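Home & Habit | Small Things
3 min read
Print this article | E-mail to a friend

Every house in Trondcombe has a table where things go to wait. Mine began in January as a place for post. By spring it had taken in 37 objects, and I know this only because the column required me to count them.

Experts will sell you a cure. The Vilela method, 200 pages long, says to sort by colour. I tried, and learned that I own a great deal of red and have strong feelings about little drawers.

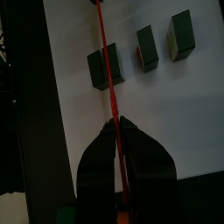
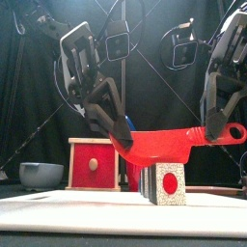
Green blocks on a white surface, first; then a red scoop, with a small wooden box and its red drawer front.

A drawer with a round knob is a promise. You open it meaning to store stamps, and a year later it holds a fuse and half a biscuit. A scoop is more truthful, being good for one job and easy to hang up.

As for blocks, stand three in a row and people assume you have a plan. I have left mine exactly where they are.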